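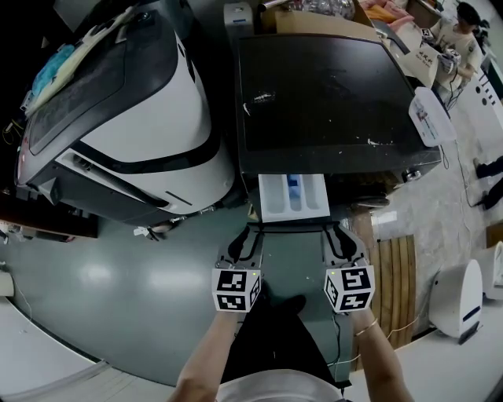 Week 8: The detergent drawer fault

Reading for this session: the Aldale incident report, pages 1 to 5. Bring your printed copy of the fault tree.

Background

The Aldale laundry task was recorded with hand-held grippers and then used to train a policy for the Lilska arm. One of the steps is opening and closing the detergent drawer on a front-loading washer. The operator holds the gripper in both hands and the marker cubes at the base of the fingers give the jaw opening. The training set for the drawer step had 616 demonstrations, collected through May.

What happened

On the arm, the drawer opened properly in most trials. The fault showed up on closing. In 40 of 600 trials the arm kept pushing after the drawer had reached its stop. In the last of these the drawer front cracked and one finger slid off to the side, bending its mount. The emergency stop was pressed by the person at the bench. Nobody was hurt.

The controller log showed no error. As far as the software was concerned, the jaws were still short of their target.

Cause

Three things were found, and the report is careful not to rank them.

1. Marker dropout. When the gripper came in low, one cube was partly hidden from the wrist camera by the drawer. The tracker filled the gap with the last good value and did not flag it.

2. No force limit on the closing move. The limit had been set for the opening move only. The Kurup controller stores the two separately, and the default for a blank field is the arm's full rated force.

3. The demonstrations themselves. A person closing a drawer feels the stop and eases off. The gripper recorded position and jaw width but no force, so that part of the behaviour was never in the data.

Changes made

A force limit is now required on every contact move, and the controller will not start with the field blank. Frames with a missing marker are dropped instead of filled. The Clundilance test rig was fitted with a spare drawer front on a spring so that closing can be tested without a washer.

For the tutorial

Redraw the fault tree with the blank field as the top event and see which branches survive. Then write half a page on whether dropping frames could cause a new fault during a fast move. Check the units in the force table on page 4 before you use it, as two columns are labelled the wrong way around.

Due Monday, June 1, 2020, by the start of class.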